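Ikenmont Travel Boards > Trip Planning > Rail and Ferry

Thread: Nekstead ferry connection, is 24 minutes enough?

wshirima
Planning the Ikenmont to Nekstead route in July. The train is scheduled to reach the harbor station 24 minutes before the afternoon ferry leaves. Both legs are on one booking. Two adults, one large suitcase each. Is this workable or should I take the earlier train?

masanja_c
Workable if the train is on time. Foot passenger check-in closes 10 minutes before departure, so your real margin is 14. The walk from platform 2 to the terminal takes me six with a suitcase. Use the ramp at the north end. The stairs are closer but the elevator there is slow.

gcocco
I disagree with "workable." In July the train waits outside the harbor for the freight to clear. I have done this trip four times and missed the boat once. Take the earlier train and eat lunch at the terminal.
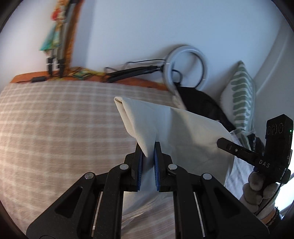

The other point is luggage. Large suitcases go on the cart, and the cart is loaded before check-in closes. If you arrive after it leaves, you carry your own bags up the gangway. They do allow it, but it is steep at low tide.

masanja_c
The freight wait was on the old timetable. The freight was moved to the morning this spring. My last three arrivals were all within two minutes of schedule.

gcocco
Spring is not July. Three arrivals is a small sample.

nafula_m
Check how the booking was issued. If it is a through ticket, a missed ferry gets you moved to the next sailing at no charge. If it is two tickets sold in one transaction, you pay the change fee, which was 100 per person when I did it. A through ticket has one reference number for both legs.

wshirima
One reference, ending in 3605, printed on both pages. So that is a through ticket?

nafula_m
Yes, if it is the same on both. Next sailing is the evening one, arriving 9:40 p.m. Tell your hotel.

bkash
Note that the last bus from Nekstead pier to Bodnár leaves at 9:15 p.m. If you are staying out there, the evening boat means a taxi.

wshirima
We are staying in Bodnár. Changed to the earlier train, no fee. Does the terminal have luggage lockers?

gcocco
Yes, left of the ticket windows. Coins only.

masanja_c
They take cards now.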